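26 February 2019

Dear diary, what a day. I have a blister on my thumb and a grudge against a hand tool, so you're getting all of it!

We were meant to be recording grasps for Plindine, the pick-and-place arm, and the way that goes is one of us squeezes the hand-held gripper and the software (Song, Morven named it, don't ask me) logs how wide the fingers are. Easy work. I'd done a good run of it before lunch and was feeling smug. Then I looked at the log and it said the gripper had been shut the whole time. Shut! I'd been opening and closing the thing till my hand ached.

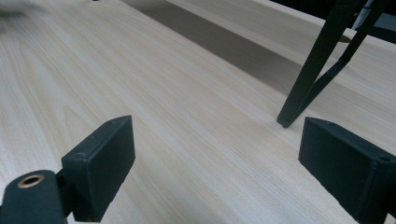

My first thought was a loose cable, because it's always a cable, and I spent ages wiggling plugs and muttering. No change. So I held the gripper over the table with the fingers apart, bare wood grain in the gap between those two black blocks, and read the number off the screen, and it was still zero. A great big gap and Song swearing there wasn't one. I tried it again slower, as if it might be shy.

Morven Innes came over with her tea and asked if I'd restarted it. I had restarted it four times. She restarted it anyway (of course she did) and it worked for a bit, so she got to look pleased, and then it dropped back to zero while she was still looking pleased. I will treasure that. 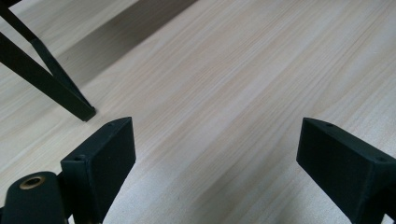
What bothers me is the next part. Plindine copies whatever the log says, so if we'd fed it this batch it would have gone at everything with its fingers closed, full speed, and there's a person standing by that arm half the time. I said so, maybe a bit loudly. Iwona Krajewska went quiet and then asked how many of the older batches I'd checked. I said two. She said check the rest, and she was right, and I hated it.

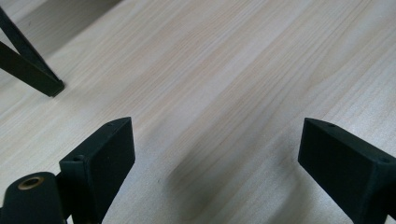 Page 9

So that was my afternoon. Eight batches gone through, and one more with the same flat line at the end of it, which means it was already playing up and I'd missed it. I felt sick for a minute. Iwona has put a lock on the upload so a batch that never changes gets thrown out, and the arm stays switched off till we know what the trouble is. Morven still says it's the sensor. I still say cable, only now a bit of it we can't see.

Going to bed. Must remember to bring band-aids, and to say sorry to Morven for the remark about the tea.

Back to top | Contact | Copyright 2019, all entries mine, please ask before copying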